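Chapter 6
Reading a Demonstration

6.1 The open day as a source of evidence

Most people first meet a working robot at a demonstration. A company, a college, or a trade school opens its doors for an afternoon, a machine carries out a task in front of visitors, and a member of staff answers questions. Such events are a normal part of the field. They help sell equipment and recruit students, and they are often the only chance an outsider has to watch a system run before a purchase is made. This chapter treats the demonstration as a kind of test, and asks what a visitor can learn from it.

The running case is the April open day at the Prunari training center in Belmonte. The center teaches industrial maintenance and, for the past few years, a course in household and service robots. Its open day has 2 parts. In the first, visitors see a packing cell in the main workshop. In the second, they move to a classroom where a manipulation program named Prilska is run in simulation and shown on a large screen. The two parts call for different questions, and they are taken in turn.

6.2 The packing cell

The packing cell consists of an arm, an infeed belt, and a safety fence with one gate. Cartons arrive on the belt and the arm stacks them on a pallet. The cell is controlled by Wotix software, which logs every cycle. On the open day the log for the previous shift was left on display at the operator's desk, and it recorded 548 completed cycles and 9 stops.

A stop is any event that requires a person to acknowledge a fault before motion can resume. The log did not separate stops caused by damaged cartons from stops caused by the arm. A visitor who wanted to compare this cell with another would need that separation, together with the length of each stop. A single figure for completed cycles says little about how much attention the cell needs from its operator.

Three terms are used throughout the chapter. Cycle time is the time from the start of one task to the start of the next. Availability is the share of the planned running time in which the cell is able to work. An intervention is any action by a person that changes the course of a task, including small ones such as straightening a carton on the belt. Interventions of the last type are often left out of logs, and a visitor should watch for them directly.

6.3 The simulated kitchen
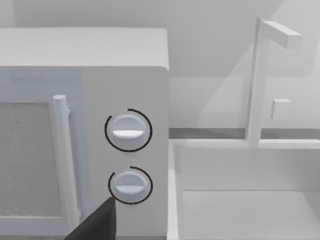

Prilska is a program for practicing contact tasks on kitchen fixtures: turning a knob, pulling a handle, moving a lever. Each task is short and has one stated goal. The difficulty lies in the approach, where the gripper must reach a small part without striking its neighbors. On the microwave, the two control knobs sit one above the other beside the vertical door handle, and the gripper finger comes up from below, its tip near the base of the lower knob and overlapping part of the handle in this view. An overlap in a rendered view does not establish contact. The finger may be in front of the handle with a clear gap between them, and only the contact data from the simulator can settle the question.

Visitors in Belmonte were shown up to 6 runs of each task. Before the first run, the instructor stated the goal, the starting position of the arm, and the condition that would count as success. This is good practice. When the success condition is stated afterward, a partial result can be described as a complete one.

The following points should be recorded for any simulated demonstration:

Whether the starting position is fixed or varied between runs.
Whether the fixtures keep the same layout.
Whether the program receives exact object positions from the simulator or must estimate them from camera views.
Whether failed runs are shown, and how many were made in total.

The third point has the largest effect on what the results mean for a physical machine. Exact positions are free in simulation and costly in a real kitchen. Section 6.4 sets out a method for comparing the two cases, and begins with the measurement of position error at the gripper tip.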